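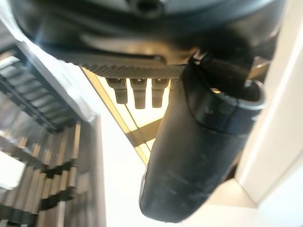 Dark slatted rack at left, with its light grey edging.

Prelel in-sink dish rack: review

By Graça Gouveia
January 19, 2020

Print this article | E-mail this article

The Prelel is a rectangular black wire rack made to stand inside a sink basin. It has a grid floor and thin vertical tines, and it takes the items that a dishwasher either will not clean properly or should not be asked to clean: sharp knives, wooden spoons, thin-stemmed glasses, the lid of the pressure cooker with its seal removed. It has no drip tray. The basin does that job, and the price reflects the saving.

I bought the test rack at the ordinary price from Ziscombe, who carry it in the one size. It has been in daily use for 11 weeks in a kitchen with a single stainless steel basin in a 600 mm base unit and a dishwasher next to it on the right. The household runs the machine once a day. Hand washing is perhaps a quarter of the total by volume and rather more than that by effort.

Fit

The first thing to check is the flat area of the basin floor, and the maker's leaflet is unhelpful on the point. It gives the outside dimensions of the rack at the top rail and leaves the buyer to guess the footprint at the feet. Most pressed steel basins have a generous radius where the wall meets the floor, and many have a slight fall to the waste as well. A rack that fits comfortably at rim level can end up with one foot climbing the curve.

In the test basin the rack clears the wall by 5 mm at each end, measured at the top rail. The feet land on flat steel with very little to spare. Anyone with a smaller basin, or one with the waste set at the back, should cut a piece of card to the size of the base and lay it in the sink before ordering. With a foot on the curve the rack rocks, and a rocking rack will walk towards the waste every time something is put down in it.

The feet are separate push-on caps. They grip adequately. One came off in the second week when the rack was dragged sideways, and went back on without tools. Ziscombe could not tell me whether spares are sold. I would like them to be, as a bare wire end will mark a brushed steel floor quickly.

Loading

The tines run in straight lines and are all the same height. Side plates and saucers stand well. Dinner plates stand too, though they lean back against the next row and the effective pitch becomes every second slot. Deep bowls are poor. They have to be tilted, and a tilted bowl holds a crescent of water in its foot ring until someone wipes it out. None of this is peculiar to the Prelel, and a rack with wider spacing would take fewer plates.

Small items are a weaker area. The floor grid is open enough for a teaspoon handle to pass through, after which the spoon hangs by its bowl. A cutlery cup would solve it. None is supplied. I now put spoons and peelers in an old jam jar stood in the corner, which works but uses up the space of a mug.

Empty, the rack weighs 900 g on my kitchen scales. It can be lifted out in one hand without a struggle. Loaded, it should be left where it is. The long rails flex visibly if the rack is picked up by its ends with plates in it, and the plates shift together towards the middle.
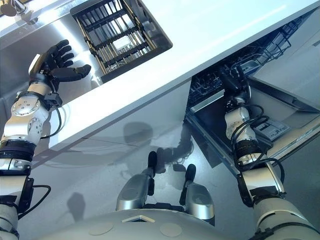 Working order matters more with an in-sink rack than with one that lives on the worktop, as every item in it takes room away from the washing-up. My sequence is to scrape and load the dishwasher first, with the door fully down, and to deal with the hand wash afterwards. The layout suits it: the rack sits in the basin to the left, the open machine is to the right, and only the white worktop edge and the light grey cabinet front lie between the two. Anything picked up from the rack and judged fit for the machine after all goes across in one movement. The open grid also helps, as the pale steel floor of the basin shows through it and a small thing that has dropped underneath can be found without lifting the rack. Clearance to the chrome tap is the remaining consideration. A spout that swings low will strike tall glasses, and I keep these to the end furthest from it.

Draining and drying

Draining is good on a flat floor with the plug out. Water leaves the plates along the lower edge, drips through the grid and runs off under the feet. I timed nothing in the first fortnight and then did a plain comparison on several evenings, washing matched sets of side plates and standing half in the Prelel and half in a bamboo rack on the worktop. The plates in the sink were slower to dry on every occasion. Air does not move much below the rim of a basin, and the warm, damp air that comes off hot crockery tends to stay there. By morning there was no difference.

For glasses the difference was more obvious. Tumblers stood upside down on the floor grid kept a mist inside until they were tilted. Resting one side of the rim on a rail cures this and makes the glass less stable. I would not trust a wine glass to it in a busy kitchen.

Running the tap with the rack loaded is possible for filling a cup and little else. Any real flow splashes what has already drained. If your household rinses things at the sink all evening, an in-sink rack is the wrong product, and I would look at an over-sink type that leaves part of the basin clear.

Cleaning

Limescale is the main chore in a hard water district. It collects first at the crossings of the grid, where a drop hangs longest, and on a black rack it shows as a chalky ring. A soak in diluted citric acid followed by a rinse removed it each time. A stiff washing-up brush reaches between the tines; a sponge does not, and tears.

The undersides of the feet need attention as well. They hold a film of grease and tea that is invisible from above. I pull the caps off once a fortnight, wash them in hot soapy water and let them dry before refitting. The leaflet says the rack may be washed in a dishwasher. I have done so twice, lower basket removed, without visible harm, but it is an awkward load and displaces everything else.

I have found no rust at the wire ends or the crossings. Eleven weeks is too short a period for that to mean much, and I will look again in August.

Comparison

The obvious alternative is the Bruvville, an expanding rack with arms that rest on the rim of the sink. I had one on loan for a fortnight. It holds less, and its arms creep inwards under load, but it keeps the crockery higher and dries noticeably faster. It also leaves the basin floor free for a bowl. The Seixas folding rack is cheaper than either and stores flat. Its hinges trap food and I would not buy it a second time.

Against these, the Prelel is the steadiest and the simplest to clean, with no moving parts. It is also the only one that keeps all its water off the worktop. Those with a timber worktop may put that above everything else in the review.

Verdict

Recommended for a single basin with a flat floor, in a home where the dishwasher does most of the work and the rack takes the remainder. Not recommended for basins with a strongly curved floor, or where washing by hand is the rule. The lack of a cutlery cup is a real omission at the price, and the foot caps should be tighter.

Print this article | E-mail this article

Comments

Amândio Patrício
Had mine for a year. The foot caps split in the end. I replaced them with short lengths of silicone tube from an aquarium shop, pushed on with a drop of washing-up liquid. Better grip than the originals.

Glória Cardoso
Can you say whether it would go in a 900 mm unit with a one and a half bowl sink? The main bowl on mine is narrower than the unit suggests.

Graça Gouveia
Glória, the unit width will not tell you. Measure the flat part of the main bowl floor and compare it with the base of the rack in the shop. I would expect the half bowl to be too small in any case.

Béla Szekeres
I disagree about the Seixas. The hinges come clean with an old toothbrush and it goes behind the bread bin when not wanted. Agreed on the drying, though. Anything that sits down in the sink is slow.

Belmiro Nogueira
Does the citric acid do anything to the finish over time? I use white vinegar on ours and the black has gone slightly dull on the top rail.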